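Hivik Colour Stains - Questions we get a lot

Last updated 21/09/2024. Short answers, we're packing orders. If yours isn't covered, email Luzius Sutter at the shop.

What's the difference between Brinditard and Onuria?
Brinditard is the stain. Thin, water-based, soaks in, grain shows through. Onuria is the opaque one, more like a paint. You can put Onuria over Brinditard but going the other way won't do anything much.

Which colours come in the small jars?
All of the brights, so green, yellow, red, blue, orange. Manzano (the apple one) is big tins only for now. Small jars back in May, hopefully.
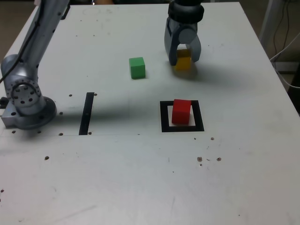
Green, yellow and red cubes on a white tabletop.

How far does a jar go?
Depends on the timber. Pine drinks it. A small jar will do a set of kids' blocks with some left over, two coats. Bigger job, get the 2000 ml tin, it's cheaper per litre and keeps well if you wipe the rim before the lid goes back on.

Do I need to sand first?
Yes. 120 then 180, dust off with a damp cloth, let it dry. Don't go finer than that before staining, the surface closes up and the colour goes on weak. End grain can take a finer paper, it soaks up more than the sides and ends up darker.

How long between coats?
20 minutes if it's warm, longer in a cold shed. Should feel dry, not cool to the touch. Overnight before sealing. Please do wait, most of the smeary-finish emails are from people who sealed it same day.

My colour looks different on each side. Did I get a bad batch?
Almost certainly not. Stain is see-through so you're looking at colour plus wood plus whatever light is in the room, and a side facing the lamp will always read paler than the one facing you. Stir the tin properly, check the batch number if you're using two tins, then look at the piece outside before you decide to redo it.

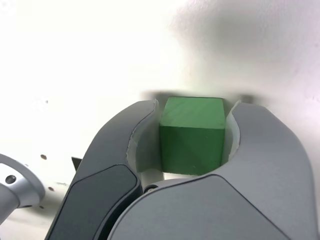 Green is the colour we get asked about most, because it shifts so much. In daylight it's fairly true, under a warm globe it goes yellow. Same with light from overhead: the top of the little wooden cube looks lighter and a bit yellowish with the grain faintly showing in diagonal streaks, while the front is a much deeper green and slightly mottled. If you want every face to look flat and even, go for Onuria insted.

Is it safe for toys?
Let it cure a full week, then seal. We don't sell it as a finish for anything a baby will chew on. For those use plain oil or leave them bare. Older kids' blocks, game pieces, shelf stuff, all fine.

What do I seal it with?
Any clear water-based finish, matte or satin. Test on an offcut first. Oil works too but deepens the darker colours and pushes yellow toward mustard. Thin coats. Wipe red on gently, it's the one that likes to bleed.

Can I use it outside?
Not really. It fades. A covered porch is ok for a season or so.

Can I mix colours?
Yes, within the same range. Write down your ratio!! We can't match a mix from a photo.

I got some on the bench / my hands / the dog.
Soap and warm water while it's wet. Dry on a benchtop - metho on a rag, try a hidden corner first. Dog, just wash the dog.

Do you ship to PO boxes?
Yes. Jars and tins both. Express is jars only.

Returns?
Unopened, within a month, you pay the postage. Leaky or dented tins we replace, send a picture and your order number. Mail returns to PO Box 1491, attention Gebhard Reisinger, and put your name on the outside of the parcel so we know who's it is.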